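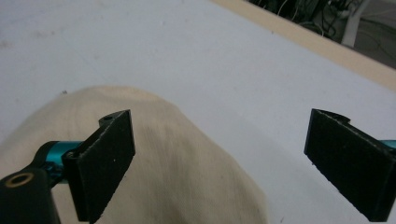
## Section 4: Folding and putting away your cloths

Okay, you've set up the drawer from the last section and now you've got a pile of cloths to go in it. I wrote this part after folding far too many of mine badly, so please borrow my mistakes! The steps suit the plain Hillano cloths the kit comes with, and they work for any square or rectangular cloth you already own.

**You'll need**

- A clear stretch of table, wiped down and dry
- Your cloths, washed and fully dried
- The Pindex divider from Section 3, already clipped in

### 4.1 Getting the cloth flat

1. Drop the cloth on the table any way it lands. A bunched-up heap is fine (mine always start that way).
2. Find one corner. Don't go digging in the middle of the heap – run your fingers around the outside until you feel a hem, then follow it along to where it turns.
3. Pinch that corner and lift. Most of the bundle will fall open by itself.
4. With your other hand, slide along the top hem to the next corner. Now you're holding one whole edge.
5. Give it one good shake, then lower the far edge onto the table first and bring your hands back toward you.
6. Smooth from the center out with flat palms. If you smooth from the edges in, you just push the wrinkles together and end up with a ridge.

> **Note:** Pale cloths on a pale table are a pain, especially in the evening when the hems seem to vanish. I turn on a lamp off to one side so the edges throw a little shadow.

### 4.2 Folding

1. Fold the cloth in half, bringing the far edge to you.
2. Line up the corners before you press anything down. Get the left pair right, hold it, then fix the right pair.
3. Fold in half again, left to right.
4. Now fold in thirds, so you've got a chunky little packet that stands up on its fold. Thin cloths may want one more turn.
5. Stand it in the divider with the rounded fold facing up.

My friend Hemi Kerslake rolls his instead, and they do fit, but they spring open every time the drawer slams. If you like rolling, use the deeper Skultthorpe bin and pack them in snugly.

> **Caution:** Don't put a cloth away damp. I did it once in March and the whole row smelled like an old gym bag for days. If it feels cool against the back of your hand, hang it up a while longer.

> **Caution:** Keep polish rags and anything oily out of this drawer completely. Those have their own instructions in Section 6.

### 4.3 If it won't come out square

- **One corner sticks out.** The cloth has probably pulled out of shape in the wash. Tug it gently on the diagonal, corner to corner, and lay it flat again.
- **The packet flops over.** Go back to step 4 and make the thirds tighter, or slide the divider in one notch.
- **Creases won't smooth out.** A warm iron will do it – check the care label first. I only bother for the ones that go on the table when people come over.

Next up is labeling the dividers, so leave the drawer open and grab a pen.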